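Training on home demos vs lab demos: does variety of rooms really beat number of demos?

Asked by Brayan Cusi in Robot Learning > Data and demonstrations
3 answers

I'm doing a small student project on cloth folding with a two-finger gripper. We record people doing the task by hand with a gripper tool and then train a policy on that, so no teleoperation. I have 501 demonstrations so far, all of them on the same table in the same room with the same two towels. It folds those towels nicely. Move the table nearer the window and it goes to pieces.

My supervisor says stop recording at the table and go and record in people's homes. I had a skim of the Rinderwood write-up, which says the same, but I couldn't work out whether their gain came from having more rooms or just from having more data. Has anyone tried to separate the two? And is it worth the bother for a project my size? I have until the end of March.

Answer by Zoila Bedoya
Accepted, 14 votes

Oh, I love this question, we spent most of last term on it! Yes, you can separate them, and it's a cheap experiment once the recordings exist.

Our set (we call it Taipe, after the street the office is on) has 2,149 demos of picking up and folding clothes, all from homes. The trick is to hold the number of demos fixed and change only how many rooms they come from. So you train one policy on a few hundred demos from a single bedroom, then another on the same number spread across lots of homes, same network, same training length, same everything. Then test both in a room neither has seen. Do it with 3 random seeds at least, because with cloth the spread between seeds is horrible and you can talk yourself into anything from one run.

For us the spread-out set won clearly in new rooms and lost slightly in the bedroom the other one was trained in. That second half is worth reporting too. When we kept the rooms fixed and kept piling on demos, new-room success crept up and then went flat, and the flat part came much earlier than I would have bet.

A few things I wish I'd done from the start:

Split your test set by home, never by demo. We first split at random and the numbers looked glorious. Wálter Mosquera spotted that the same duvet was in both halves.

Keep the garments varied as well, and write down which garment was in which home. Otherwise you can't tell whether the policy learned about rooms or about jeans.

Don't tidy. I mean it!! The first two homes we did, people had cleared everything off and made the bed with a plain sheet, and those demos were nearly as useless as table ones. Afterwards we asked everyone to leave the bedroom as it was and put the clothes down wherever they'd normally land.

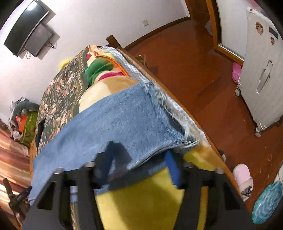

Patterned bedding turned out to be the biggest help of the lot. When we took all the recordings with busy blankets and printed covers out of training (and topped the number back up with plain ones), the policy got much worse at finding the edge of a garment, even on plain sheets. I didn't expect that last bit and I'm still quite excited about it. My guess is that on a plain background it can get by on "find where the colour changes", and on a loud blanket it has to look at hems and seams. That's only a guess, mind.

For your March deadline: keep the 501 as your single-room set, that's a perfectly good baseline. Record the same number across as many homes as friends will let you into, even if it's only a short session in each.

Answer by Consuelo Carhuamaca
5 votes

Agree with most of that. One caution: check your tracking before you believe any comparison. Our Drurel wrist mounts drifted badly in dim rooms, so the home demos were noisier than the lab ones and variety looked worse than it was. Throw out bad tracks by the same rule in both sets, then even up the numbers again afterwards. We did it in the other order and had to rerun everything.

Answer by grostell_fan
0 votes

just use augmentation, change the colours about, saves you going anywhere

Comment from Zoila Bedoya: We did try it! Colour changes helped a bit with lighting and hardly at all with patterned bedding. Worth having as a third row in the table though.

Comment from Brayan Cusi: Thanks all, this is brilliant. I've got four flats lined up and my gran's, starting Wednesday. Zoila, did you fix the height of the gripper at the start of each demo or let people begin wherever?

Comment from Zoila Bedoya: Wherever, as long as the garment is in view.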